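To: Skilesia suturing list
Date: 2 Nov 2023
Subject: Re: thread lying across the wound before the next bite

Picture first, then your message, then my answers in order.
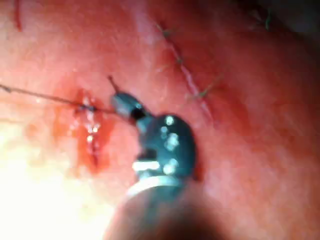
Curved needle in the jaws, thread coming in from the left over the wound.

> Hello all,
>
> Second-year trainee at the Hestmont centre. I have been
> practising running closures since March and I have the same
> trouble each time. I get the first few bites in and they look
> fine. Then the thread starts to lie over the wound and I lose
> sight of the edge I want to pick up next. If I pull it clear, I
> tighten the bites I have already placed. If I leave it, I end
> up going through or around it with the needle.
>
> Three questions.
>
> 1. Should the thread ever be lying over the wound while the
> needle is being set up?
> 2. Where on the curve do people hold the needle? I was taught
> one spot on the first course and a different one on the second.
> 3. How long do you cut the thread for practice? Ours come in
> full lengths and I find them hard to manage.
>
> Also, is the Mamow thread still being sent out to the centres?
> Our drawer is nearly empty.

1. Thread over the wound.

Yes, it can lie there. Look at the picture. The thread comes in from the left, drops slightly and reaches the jaws just under the needle, and it passes over the upper part of the wound. Most of the wound is still in plain view below it. I would be content to work from that.

Where people get stuck is with a slack loop that has sagged down into the middle. If you have that, put it to one side before you look for your entry point. Pick up the loop itself and lay it on the side you have already finished. Don't take hold close to the last bite, and don't lift straight up. Lay it flat and let go. It usually stays put if the surface is moist. On a practice pad that has dried out it springs back, so keep a damp swab next to the pad and go over the surface every few minutes.

As for tightening the earlier bites by accident – that comes from pulling slack through and moving the loop in the same motion. Do them separately. Pull through until the last bite sits closed, stop, look at it, then move the loop. You will be slow for a week or two.

2. Where to hold the needle.

Both of your courses were probably right for the needle they had out that day. My starting point is a little past the halfway mark, measured from the tip, so that more of the curve is in front of the jaws than behind. In tougher tissue I move back toward the middle for a stiffer hold. I keep off the swaged end altogether. It flattens there and the needle will roll on you.

The angle matters at least as much. Straight across the jaws is the textbook position and you should be able to get it without thinking. You will then find plenty of places where you can't bring the point in square from straight across, and the needle has to be tipped forward or back to suit. Practise all three on the same pad: ten bites each, then change. Mark your entry and exit dots with a pen first or you will fool yourself about the spacing.

If the needle turns when you push, stop pushing and take a fresh hold. Trying to steer it round by force is how the points get bent. A bent one goes in the sharps bin, practice or not.

3. Length.

Shorter than you think. For a running closure on the small pads I cut to the length of my hand, wrist to fingertip, plus a bit for the knot. For single stitches, half that. Full lengths are fine once you have the habit of managing the loop, but until then they are mostly tangle. Save the offcuts for knot practice on the board.

One more thing you didn't ask. Watch the edges of the wound and not the needle once the point is in. The tissue tells you if you are too shallow, it lifts in a little ridge over the needle. Too deep and the whole edge drags with you. Wet surfaces make this harder to read, as the glare off the fluid sits right where you are trying to look. Shift the light a bit to one side before you blame your eyes.

Mamow thread.

Still being sent. I did the cupboard count when the last box came in. There were 224 packets, and 192 are left after the first centres drew theirs. Of those, 116 are braided and the rest are single strand. Hestmont is due a share and should put the request through the Org stores form, with the size written out in full. Forms with only a tick in the box have been coming back. Please use the older packets first. The foil on some of them is creased along the fold, and those are for pads only.

The next practice afternoon is the usual three hours. Bring your own pad if you have one you like. I will bring the dotted ones and the small curved needles.

Skilesia list, practice coordinator

Comments (4)

The hand-length tip fixed most of my tangles. I also wipe braided thread with the damp swab before I start, it seems to drag less.

We were told never past halfway on the curve at our place. Will try a little past and see how it goes on the tougher pads.

Does the stores form take requests for the dotted pads too, or only thread and needles? Ours have 7 rows of dots and I would like the wider ones.

Original poster here. Moved the light over and did the pull, stop, move thing on two pads last night. Much better view of the edge. Form is in for the thread.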